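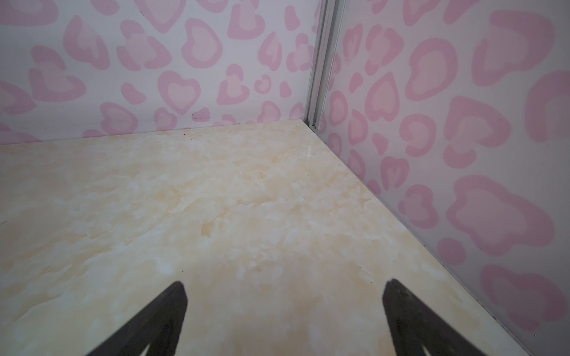 August, Saturday, a little after lunch

Came in to do the shopping list and ended up spending the first hour rearranging the quotes folder, which I suppose counts as progress. I want to get all of this written down while it's fresh, partly for me and partly for Veronika, who has to turn it into something with columns before the purchasing office will look at it.

First, the good news. We have the go-ahead to plan for a second cell. It isn't the go-ahead to buy one (Rostyslav was very careful about the wording, bless him), but we can collect quotes, put numbers next to things and say what we'd want first if the money came in pieces. It nearly always comes in pieces.

So, what goes on the list.

Arm. Two quotes in hand, one from Firar and one from Becerra. The Firar arm is the one we all know from the spring demo, it's quieter and the wrist mount takes our small camera without an adapter. Becerra is cheaper on paper but then you read down and the controller is a separate line, and so is the cable set, and so is the pendant, and by the time you've added them up you are within a hair of Firar anyway. I've asked Becerra for a bundled price. Their rep was lovely on the phone and promised it by the end of the month, so let's see. I'd like to leave both in the plan for now and not fall in love with either one, which I know is rich coming from me.

Gripper fingers. I keep going back and forth on this and I'd really welcome opinions! The dark gray pair on cell one has the tapered tips we like, and I'd want the same shape on the new cell so that anything collected on one can sit beside data from the other. Maksym would prefer to try a softer tip. My suggestion is that we order the same pattern as the first cell to begin with, plus one softer set as an extra, and he can have his comparison without holding up everybody else. Please budget 12 pairs in total, including spares. I know it looks like a lot. Fingers are the thing we're always short of, and a spare in the drawer costs far less than a lost week.

Enclosure. This is where I spent most of my time today. The aluminum profile with the grooves is the part I'd keep exactly as it is, no discussion. Panels slide in, panels slide out, and the corner strips take the same little fasteners as the rest of the shop. Watitz will cut the profile to length for us, and Ihor thinks we could save on it by buying full bars and cutting here. He may be right, but then somebody has to do the cutting, and we all know who that would be, and he's already got the bench rebuild on his plate. I've put down the pre-cut price. Ihor, if you feel strongly, come and argue with me, I'll make the coffee.

Wall coverings and floors. These come out of consumables and I want them treated that way from the start. The pink hearts are still perfectly usable for now, but there are little scuffs and smudges near the bottom of the back wall and some dark specks down along the seam by the floor, and I'd rather have a replacement print on the shelf before it gets any worse. The marble-look floor is holding up nicely, just a speck or two, and it has a bit of a sheen to it, so I'd like to get a matte sample from Drorero to set next to it before we commit to a second one. Josefina has a folder of patterns she wants to try and some of them are truly loud (there's one with lemons). I've allowed 300 for prints and floor sheets together, and she is welcome to spend it as she sees fit.

One thing to check before anybody orders: the right-hand panel looks whiter and more washed out than the back one toward its top. Could be the panel letting light through, could be where the lamp sits. I don't know yet. If it's the panel, the new cell ought to have a backing sheet behind each side, and that's an extra line on the Watitz quote. Rostyslav, could you hold a piece of card behind it next time you're at the cell and tell me what you see?

Lighting. I like the soft, even light on cell one and I don't want to change a thing. Same diffuser, same height. The lamp and diffuser together come to 507 on the old invoice, so I've carried that figure over until I get a current one.

Lead times, as quoted: arm 7 weeks from either supplier, profile much sooner. So if we had to split the order I'd put the arm in first, then build the enclosure while we wait.

Still to do:

Becerra bundled price (me)
Card test on the right panel (Rostyslav)
Which softer tip, and from where (Maksym)
Matte floor sample, pattern shortlist (Josefina)
Move all this into the spreadsheet (Veronika, with my thanks and my apologies for the handwriting)

I left the service contract off for now. Both suppliers offer one and I haven't read the small print on either. The Firar booklet is in my bag and I'll have a go at it tonight if I'm still awake.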